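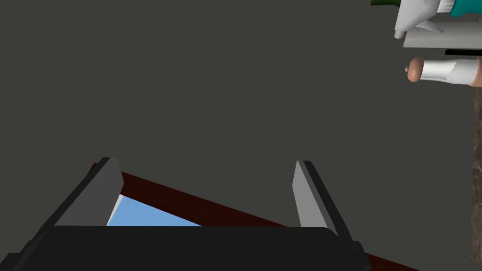 Bread at home, the slow way. Notes for Mollarow, evening slot. Check mic first. Water on the left.

Start - hands up who has baked a loaf that came out like a brick. Mine will be up too. Wait for the laugh, don't rush.

Main point, say it early: time does most of the work. Cold dough, long rest, less kneading than your grandmother did. Write the formula on the board before people arrive:

800 g bread flour
300 g starter
18 g salt
water by feel, start low and add

Someone will ask for an exact water number. Don't give one. Flour drinks differently bag to bag. The Awwad stuff I buy takes loads more than the supermarket bag, and it changes again in November when the heating goes on. Tell them to hold back a cup and work it in a splash at a time, wet hands.

Mixing. Rough mix, cover, walk away. Come back, salt in. Squeeze it through the fingers. Will feel wrong and slimy for a minute, then comes together.

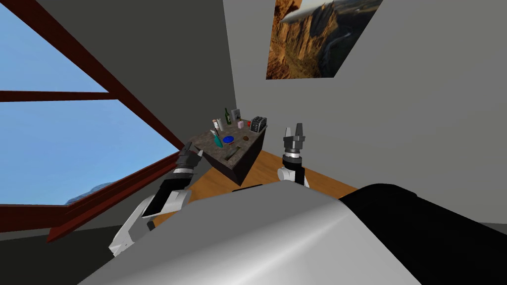

Folds next. Reach under, pull up, over the top, turn the bowl. Four turns is one set. Leave half an hour, do it again. Three sets, maybe four if it still slumps. Do the tea towel demo for this, the towel is in the blue bag with the scraper. Show it slowly, back row couldnt see last time.

Then the fridge. 17 hours is my usual, overnight and through the next morning. Less is ok. Longer gets sour, some people like that. Put a lid on it or the top dries to leather.

Starter section - keep short, it eats the whole talk if I let it. Feed it, use it, feed it again. Jar in the fridge when you're away. Gray liquid on top is fine, pour off or stir in. Pink or orange streaks, throw it out, wash the jar, start over.
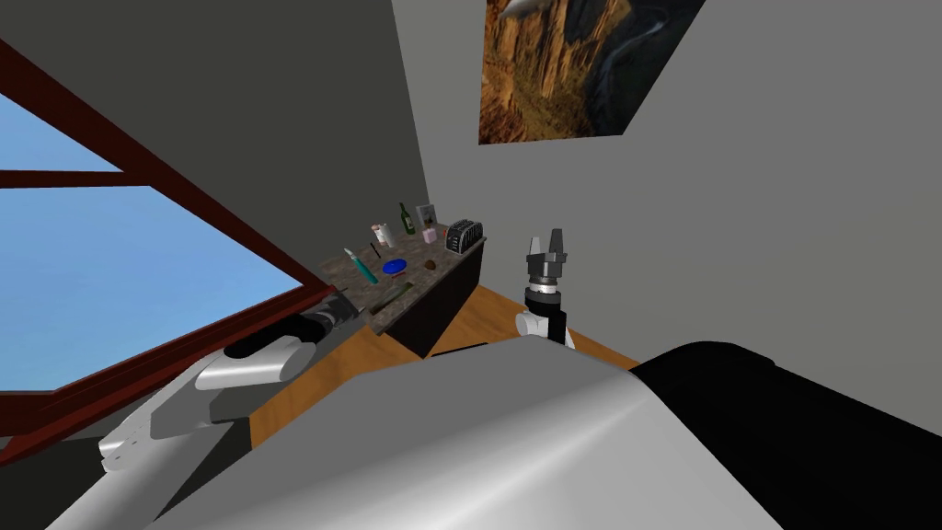 But I forgot mine for a whole month, came a shout at the Bultemine talk, and I fed it and it was fine by the weekend. Good story, use it. Then tell them that's normal, these things are tough. Two or three feeds on the counter before baking with it.

Then skip ahead to shaping if we're past the half hour mark.

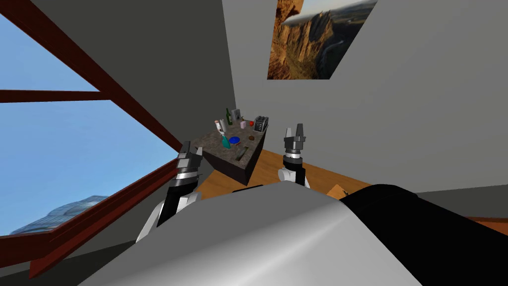 Shaping is where most people lose their nerve. Light flour on the surface, wet scraper, drag the dough toward you so the skin goes tight. Stop when it's tight, it will tear if you keep going. You want room on at least two sides, so a small island with a corner sticking out at you works nicely. Speckled gray-brown top like that one hides flour though, so run your palm over it before you decide it needs more. Most people at home are using to much flour by this point.

Baking. Heavy pot, lid on, oven as hot as it goes. Lid off for the last stretch so it browns. I use the Jundix probe thermometer, poke it in the bottom. Knocking on the base works too, sort of.

Let it cool!! Say it twice. Gummy middle is nearly always from cutting hot.

Questions. Likely ones: rye (yes, swap in a bit, expect it stickier), freezing (slice first), no pot (tray with a pan of hot water underneath).

Handouts by the door. Starter jars too, one each please, and bring the lids back.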